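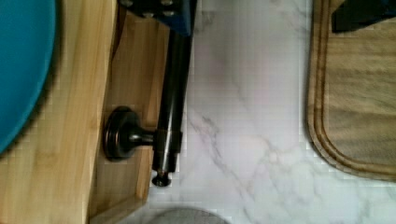 About Cleltel

Cleltel compares grippers, arms and wrist cameras for companies that want robots to work in kitchens and other household rooms. We are a team of 5, led by Aldana Insaurralde, who started the company after 4 years in controller testing at Bevix.

Clients send us hardware and a list of tasks. We run each gripper on the same counter setups, with marble, wood and dark shiny metal in view, and we log every attempt. A standard comparison has 179 attempts per gripper and takes two weeks. The report lists grip failures by type, with the wrist camera video for each one.
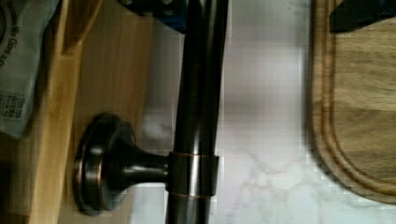 Wrist camera view of a bronze faucet at the marble counter.

Dark glossy parts are a large share of our work. They reflect whatever is next to them, and depth readings on them vary a lot from camera to camera.

We do not sell hardware or take commissions from makers. The Benítez bench handles arms and controllers, and the Cosley bench handles grippers and cameras. New bookings open in February.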